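Ticket 1727
Subject: Right arm stops during bag unpacking, demo cell
Product: Tetora two-arm cell, Pluvo control software
Site: Wihongi showroom
Opened by: Trilok Nishad
Assigned to: Wendelin Oberholzer
Priority: High (open day)
Status: Closed

Trilok Nishad, 8:50 am
We have visitors coming through for the October open day and the produce demo is stopping partway. The task is to take items out of a clear plastic bag and put them in the gray bin. The right arm closes on the bag, starts to lift, and then the cell goes to hold with "grip width out of range, right." The left arm stays where it is. Clearing the message and restarting gets us one more try and then the same thing. The first group is at 11. If it can't be fixed by then, I need to know so I can run the cup stacking routine in its place.

Wendelin Oberholzer, 9:05 am
Please send the value for minimum grip width from the right gripper page, and the same value from the left. Also tell me if the routine was loaded from the Anora folder or from the local copy. Don't recalibrate anything yet.

Trilok Nishad, 9:20 am
Left minimum is 0. Right minimum is 3 mm. Routine is from the local copy. I didn't change either value and I don't know who did. Bag and bin are laid out for the next try. 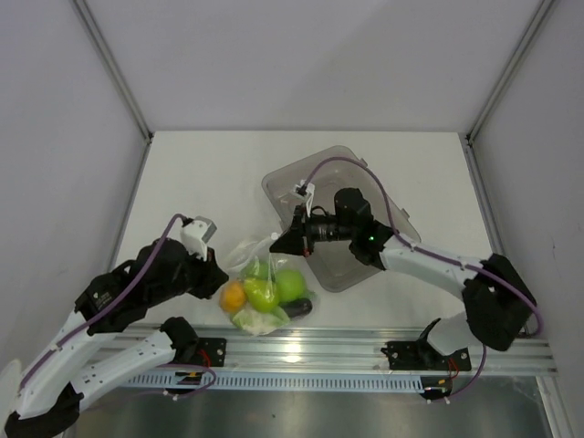
Demo cell, right gripper at the top of the bag, bin behind it.

Wendelin Oberholzer, 9:32 am
The 3 mm is the problem. That setting is for the cup routine. Bag film is much thinner than that, so the gripper closes past the limit and the software reads it as a lost part. The local copy of the produce routine doesn't set its own limit. It keeps whatever was loaded last. The Anora version does set it.

Steps:
1. Put the cell in hold and open both grippers.
2. Unload the local produce routine.
3. Load the produce routine from the Anora folder.
4. Check that right minimum now reads 0.
5. Set grip force to 40 percent on both sides.
6. Run once at 50 percent speed before going to full.

Trilok Nishad, 9:58 am
Steps 1 to 4 done, right minimum reads 0. At half speed the right arm lifted the film and there was no message. The left arm went in for the orange and missed the opening. It pushed the bag toward the front of the table and I stopped it by hand.

Wendelin Oberholzer, 10:10 am
That is a separate issue. How is the bag placed? The routine expects the opening on the left and the produce toward the front center. If the opening is folded under, the left arm has nowhere to go. Pull the top of the bag out flat before you start, and leave the knot or twist tie off.

Trilok Nishad, 10:31 am
The top was folded under. I laid it out again and ran it twice at half speed and once at full. All three finished with everything in the bin. The eggplant took two tries on one run but the arm recovered without help.

Wendelin Oberholzer, 10:36 am
Good. The retry is normal for a long smooth item. Leave the speed at 50 percent while people are at the window. I'm renaming the local copy so it can't be picked by mistake. If you switch to cups between groups, reload produce from the Anora folder afterward and check the right minimum again.

Trilok Nishad, 3:15 pm
Last group has left. One stop all day, when I forgot to flatten the bag. No grip width messages. OK to close.

Wendelin Oberholzer, 3:40 pm
Closed. Opened a new ticket with the software group to add the missing limit to the local copy.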